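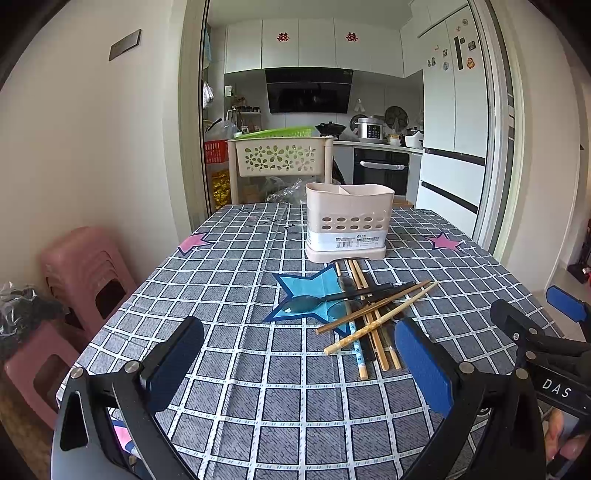
Gripper demo for an open day: chopsticks or something easier?

Posted by Tetutik, 10 August 2022

We have been asked to run a manipulation demo at the Totlow open day. Visitors try a hand-held two-finger gripper at a table first, then watch the arm do the same job with the same fingers. The task as drafted is sorting mixed utensils into an upright holder with a divided top: wooden and bamboo chopsticks, plus a couple of translucent plastic spoons. The cloth stays on the table.

Each visitor slot is 19 minutes including the talk. In rehearsal the arm manages spoons well enough but drops or double-picks chopsticks when they lie across each other. The depth data on the spoons is poor, so we select those from colour only. Jaw force is at the default, fingers padded.

Is there a known way to make crossed sticks reliable, or should I change the task? I can't alter the fingers before the day.

Mutwood

Change the order of picks before you change the task. Crossed sticks fail mainly when you grasp near the crossing point, where the lower stick comes up with the upper one. Segment the pile, find which stick is uppermost, and grasp it a third of the way along from its free end. Close slowly over the last few millimetres. If the gap between the jaws after closing is wider than one stick, open and try again — a double pick shows up there at once.

For insertion, tilt the stick slightly and lower it against the back wall of the compartment, then straighten. Going in vertically needs better alignment than you will get with a round stick in flat pads.

We ran something similar at an open day in March. Over 2000 logged attempts, 1445 were clean picks before we added the ordering rule. I don't have a matching figure for afterwards because the logging changed. It was plainly better, but I wouldn't quote a number.

Pin the cloth at the corners underneath. A ruck in it moves the whole pile when a fingertip touches down.

Esquivel

Just use the spoons. Visitors like spoons.

Tetutik

Thanks both. The ordering rule is in and the jaw gap check took an afternoon. Insertion with the tilt still catches on the divider with the thinner sticks, so I have lowered the approach speed there and will keep three sticks for each slot. Cloth is now clipped.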